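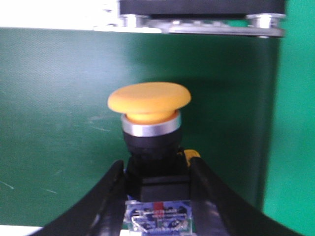 Review: Flimen playback unit for music video shoots

Posted 23 Sep 2018 by Josphat Makokha

The Flimen is a portable playback unit for lip-sync work. It plays a song to a singer on set, sends matching timecode to the camera and the slate, and changes speed when the director wants slow motion. A laptop, an audio interface and a powered speaker will do the same job, and most small crews work that way. The Flimen puts the first two of those into one case with its own battery. You still supply the speaker.

I used it over two music video shoots in September. The first was an indoor job for a ballad by Soudabeh Amini, directed by Ximeng Mao, with most of the clip shot at double frame rate. The second was outdoors, a dance number with a singer and a large group of dancers in an open yard. I bought the unit myself and paid full price.

What it does

Songs are loaded from a memory card or over USB. The unit takes uncompressed files only. If a label sends you a compressed file, you have to convert it first, and you should be asking them for the master anyway. Each song becomes a project, and each project holds cue points, a count-in, a speed list and a timecode start. The unit stores up to 400 cue points across all projects on a card. I never got close to that limit on either job. A three-minute pop song broken down by line, with extra cues for the breaks, uses a small part of it.

Outputs are two balanced line outs, one headphone jack, one timecode out on a locking connector, and a second timecode out on a mini jack for small cameras. The line outs can be set as stereo, or as program on the left and click on the right. The second setting is the one I left it on. Program goes to the speaker, click goes to a small transmitter for the choreographer.

There is no microphone input. A talkback channel would be useful on a set where the director is far from the performers, and I would have given up the second headphone level control for it.

Setup

Loading the first song took longer than it should have. The menu for making a project is three levels down and the unit asks for the sample rate even though it can read this from the file. If you enter the wrong rate it doesn't warn you. It plays the song at the wrong pitch. I did this once, in prep, and caught it by ear. On a song I didn't know I might have missed it.

Cue points can be tapped in live while the song plays, then nudged one frame at a time. This part is well made. Tapping is accurate enough that I moved only a few cues afterward. Names can be given to cues, up to 8 characters, with a wheel for choosing letters. Eight characters is enough for "chorus 2" and not enough for much else. There is a desktop program that lets you type the names and send them over, and I recommend using it for anything longer than a demo. It runs on both common systems and crashed on me one time, without losing the file.

The count-in is set per project. You can choose the number of beats and whether they sound in the speaker, in the click channel, or both. You can also record your own count and use that in place of the beeps. Soudabeh asked for a voice count from the second take onward, and making one took under a minute.

Speed change

This is the main reason to buy a dedicated unit. When a clip is shot at a high frame rate and played back at normal speed, the singer's mouth has to move faster on set so that it lands in sync in the edit. The song is therefore played fast. The Flimen has fixed steps for the common ratios and a manual setting for everything else.

Two modes are offered. The first changes speed and pitch together, as a tape machine would. The second keeps the pitch where it was. Pitch correction at double speed sounds rough. Consonants smear and the drums pick up a double hit. For a guide track this is acceptable, and the singer preferred it to the high-pitched version, which made her laugh on the first two takes. Below about one and a half times normal speed the corrected sound is clean.

Timecode follows the speed change correctly. I checked this after the first setup by lining up the slate frames with the master in the edit. Every take at double rate landed on the right frame at the head. At the tail of the longest take there was no drift that I could see. Zeyu Shen, the editor on the ballad, synced the full set of takes from timecode alone and reported two that needed a manual shift. Both came from a camera that had been powered down and restarted without being jammed again, so I don't count those against the unit.

One fault should be noted. If you change speed while a song is paused, the display shows the new speed but the first playback starts at the old one for a fraction of a second. You can hear the change as a small lurch. Timecode is right from the first full second. Stop the song fully, change speed, then start, and the fault does not appear. Firmware may fix this. The version I have is the one it shipped with, and no update was offered when I checked.

Sound and levels

The line outs are quiet and have enough level to drive any powered speaker I own. With the outputs open and nothing playing I could hear no hiss from the speaker at a normal standing distance. The headphone amp is weaker. With high-impedance headphones it was too low to use next to a running generator. I changed to a closed pair with a lower impedance and the problem went away.

For the yard shoot I ran a cable of nearly 500 feet from the line out to a pair of speakers at the far wall. The signal arrived without hum. The bigger issue at that distance is the delay of sound in air. Dancers at the back hear the beat late compared with dancers at the front, and in a wide shot you can see it. The Flimen has an output delay that can be set separately for each line out, in milliseconds, up to 1000. With one speaker near the front line and another halfway back, I set a delay on the second and walked the yard with the click running until the two matched. It took four tries. The result was a dance line that hit together in the wide shot, which the choreographer had not been getting from the laptop setup during rehearsal.

The delay setting is saved with the project, which is good, and is not shown on the main screen, which is bad. I carried it over into a close-up setup by mistake and spent several minutes wondering why one speaker was late. A small mark on the main screen would be enough.

Build

The case is metal with rubber corners. It feels solid and weighs about as much as a full water bottle – light enough for a shoulder bag, heavy enough to stay where you put it on a cart. The screen is readable in shade. In direct sun it is not, at any brightness. I made a hood from black card and tape for the yard day, and I think a hood should be in the box.

The transport keys are firm and have a clear click. They sit too close to the menu key. Twice I opened the menu when I meant to stop. The song kept playing and the take wasn't hurt, but the assistant director had called cut and the music went on for a few seconds, and people look at you when that happens.

The locking connector for timecode is good. The USB port has no cover. After the yard day I cleaned dust out of it with a dry brush. It still works.

Battery

The battery lasted the full indoor day with the screen dimmed. Outdoors, with the screen at full, it reached the low warning in mid-afternoon. It charges over a round plug that is not shared with anything else in my kit, so the power supply is one more item to remember. You can run from the supply while charging. The battery can be changed, but only by taking out four screws, so plan on using a power bank with the right cable if you expect a long day.

Compared with the Darkden

Lucinda Pruitt lent me her Darkden for a day so that I could put the two side by side. The Darkden is older and simpler. It has one timecode out, fixed speed steps with no manual setting, and no output delay. Its pitch correction is worse at every speed. Its screen is better in sun, its keys are spaced further apart, and it runs on ordinary camera batteries, which most crews already carry.

For performance clips with one singer and one camera, the Darkden does all that is needed and costs less. If you can find one used, it is a sensible choice. The Flimen makes more sense for multiple cameras, unusual frame rates, or large spaces where the delay matters.

Points for

Accurate timecode at changed speeds
Separate delay on each output
Fast, precise cue entry
Voice count-in
Clean line outs over long cable runs

Points against

Speed fault after pause
No talkback input
Menu key too close to stop
Screen hard to read in sun
Weak headphone output
Non-standard power plug

I am keeping mine. The next job is a duet with two cameras running at different rates, and I will add a note to this page on how the second timecode output handles it.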